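3. Live Preview Latency in Browser-Based Editors

Most browser-based code editors rebuild the preview pane after every pause in typing. The delay between the last keystroke and the updated preview is what users notice first, yet it is seldom reported.

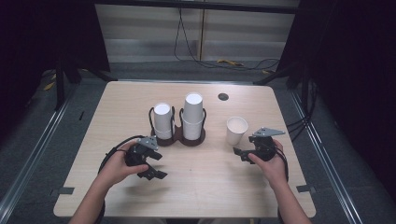
Figure 2. Two-handed work at a table with stacked paper cups in a wire holder and a single upright cup.

3.1 Setup

We compared two open editors, Purkix and Cevus, with the same set of 13 front-end projects. Each project holds one HTML file, one style sheet and at least one script. Edits were replayed from recorded logs by the Sedgwick driver, which sends key events at the original pace. In total 2,736 edits were replayed per editor. Both editors ran in a fresh browser profile with extensions turned off and the cache cleared between projects.

Latency is measured from the last key event of an edit to the first paint of the preview pane that reflects it. Edits that left the page in a broken state – an unclosed tag, for example – were kept in the log but left out of the latency totals. The logs were checked by hand by L. Greenwood and A. Stockdale, working separately.

3.2 Update strategies

Purkix reloads the whole preview document. The reload drops form input and scroll position, and scripts run again from the start. Cevus swaps style sheets in place and reloads only when markup or script has changed. For edits to style sheets alone, the two strategies therefore differ in the amount of work done per update – parsing, script start-up and layout in one case, style recalculation and layout in the other.

Both editors wait for a pause in typing before they update. The length of this pause is a user setting in Cevus and a fixed value in Purkix. We set Cevus to match Purkix for all runs reported in Section 5.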